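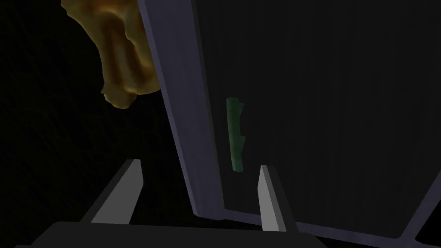 그림 1. 시뮬레이션 환경에서 본 그리퍼의 두 손가락과 어두운 패널을 두른 틀

제3강 강의자료: 기계는 집안일과 현장 잡무를 할 수 있는가

담당: Usha Murthy, Ming-te Wu

1. 강의의 범위

본 강의는 가정과 소규모 작업장에서 반복되는 잡무를 로봇이 어느 수준까지 수행할 수 있는지를 다룬다. 대상 작업은 수납장 문 열기, 물건 꺼내기, 제자리에 되돌려 놓기, 상판 정리 등이다. 용접이나 도장처럼 위치가 고정된 공정은 제2강에서 다루었으므로 제외한다.

수강생은 강의 전에 Padmavathi Pai의 해설문 「문과 손잡이」를 읽어 와야 한다. 해설문에 나오는 좌표계 표기는 본 자료의 표기와 다르다. 본 자료에서는 손목을 원점으로 하고, 손가락이 뻗는 방향을 양의 축으로 한다.

2. 잡무가 어려운 까닭

사람에게 수납장 문을 여는 일은 한 동작이지만, 제어의 관점에서는 접근, 파지, 당기기, 놓기의 네 단계로 나뉜다. 각 단계의 오차는 다음 단계로 전달된다. 접근 단계에서 손목이 조금 기울면 파지점이 손잡이 끝으로 밀리고, 당기는 동안 손가락이 미끄러진다.

공장의 로봇은 부품이 놓이는 위치를 미리 알고 움직인다. 가정에서는 이러한 전제가 성립하지 않는다. 같은 물건이라도 놓인 방향이 매번 다르며, 수납장의 높이와 손잡이의 모양도 집마다 다르다. Subbarao Acharya는 이를 "작업의 난이도보다 배치의 난이도가 앞선다"고 정리하였다.

손목 시점에서는 파지 대상이 시야에 들어오지 않는 순간도 흔하다. 넓은 면과 어두운 배경만 보이는 경우, 제어기는 직전까지의 관측과 관절 값에 의존하여 다음 동작을 정해야 한다.

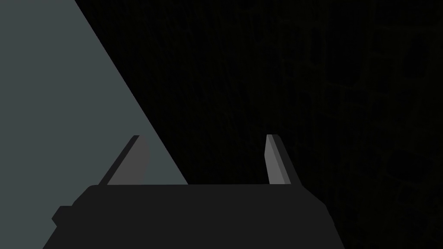 3. 시뮬레이션 평가

실습에서는 교육용 시뮬레이터 Gadik을 사용한다. 과제 묶음 Clorkeo에는 여닫이문, 서랍, 물건 옮기기의 3개 과제군이 포함되어 있으며, 조별로 과제군마다 1000회를 시행한다. 초기 배치는 시행마다 난수로 정한다. 난수 시드는 3005로 고정하여 조별 결과를 서로 비교할 수 있도록 한다.

성공 판정의 기준은 다음과 같다.

여닫이문: 문이 지정 각도 이상 열린 상태에서 그리퍼가 손잡이를 놓을 것
서랍: 서랍이 지정 거리 이상 나온 뒤 다시 밀려 들어가지 않을 것
물건 옮기기: 대상이 목표 영역 안에서 정지하고, 다른 물건이 상판에서 떨어지지 않을 것

제한 시간을 넘긴 시행은 실패로 기록한다. 시간 초과와 낙하는 원인이 다르므로 보고서에서 구분하여 적는다. 지난 학기 Jolteo 조는 두 항목을 합산하여 제출하였고, 1466회의 시행 기록을 다시 분류해야 했다.

성공률만으로 제어기를 평가해서는 안 된다. 두 제어기의 성공률이 같더라도 하나는 접근 단계에서, 다른 하나는 당기기 단계에서 실패할 수 있으며, 이 경우 개선 방법이 전혀 다르다.
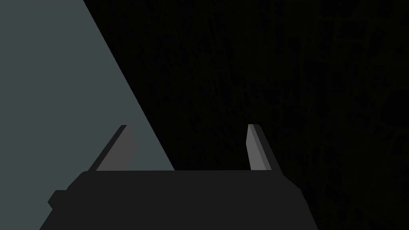
문: 시뮬레이션에서 성공한 제어기를 그대로 가정에 투입할 수 있는가?

답: 현재로서는 권장하지 않는다. 마찰, 문의 무게, 경첩의 뻑뻑함은 모형과 실물이 다르며, 사람이 작업 공간에 들어오는 상황도 대부분의 평가에 포함되지 않는다. 실물 시험은 저속에서 시작하고, 비상 정지 장치를 갖춘 상태에서 감독자의 입회하에 진행하여야 한다.

4. 소규모 작업장의 경우

작업장은 가정과 공장의 중간에 놓인다. 공구함과 선반의 위치는 대체로 일정하지만 그 안의 내용물은 하루에도 여러 번 바뀐다. 사례로 다루는 Tshabalala 공방에서는 부품 상자를 선반에서 작업대로 옮기는 일을 자동화 대상으로 검토하였다. 상자의 규격을 통일하자 파지 실패가 크게 줄었으나, 뚜껑을 여는 일은 사람의 몫으로 남았다. 환경을 기계에 맞추는 비용과 기계를 환경에 맞추는 비용을 함께 계산하여야 한다.
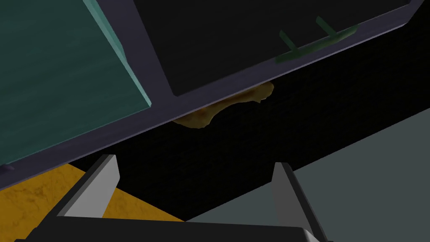 여닫이문 과제에서 가장 먼저 결정할 사항은 접근 방향이다. 손가락이 벌어지는 축과 손잡이 막대의 축이 나란하면 손가락을 오므려도 막대를 감싸지 못한다. 그림의 짙은 녹색 손잡이는 긴 막대를 짧은 기둥 두 개가 받치는 형태이므로, 두 손가락이 막대를 가로질러 양쪽에 놓이도록 손목을 돌려야 한다. 기둥 가까이를 잡으면 손가락이 기둥에 걸릴 수 있으므로 파지점은 두 기둥 사이로 정한다. 실습 보고서에는 선택한 접근 방향과 손목 회전각을 반드시 기재한다.

5. 과제와 제출

각 조는 과제군 하나를 선택하여 실패 시행을 네 단계별로 분류하고, 가장 빈번한 실패 유형에 대한 개선안을 제시한다. 개선안은 제어기의 변경과 환경의 변경 중 어느 쪽이어도 무방하나, 선택의 근거를 비용의 측면에서 서술하여야 한다.

분류표의 양식은 Parvathi Kurian 조교가 배부한다. 제출은 오후 6시에 마감하며, 실행 기록 파일이 누락된 보고서는 채점하지 않는다.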